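4.2. El tamaño del plato y la ración servida

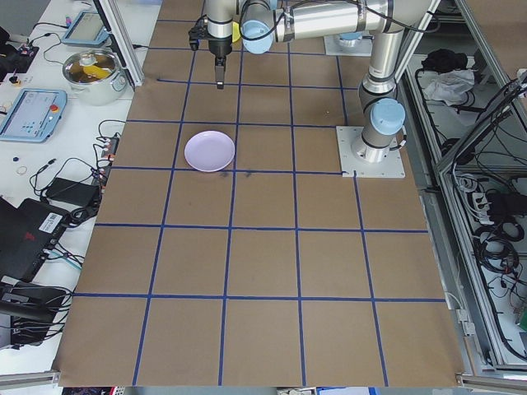
Figura 3. Plato pequeño de borde ligeramente realzado.

La tesis de que un plato menor reduce lo que se come nos sigue pareciendo endeble. El ensayo de Cistar, con 293 comensales y 16 comedores, no separó el diámetro del color ni del borde - y un plato como el de la figura 3, redondo, pequeño y de un rosa lavanda pálido, difiere del blanco corriente en más de una cosa. Tampoco convence la réplica de Drutik: duró ocho días y no registró quién repetía. Mantenemos, por tanto, la hipótesis nula.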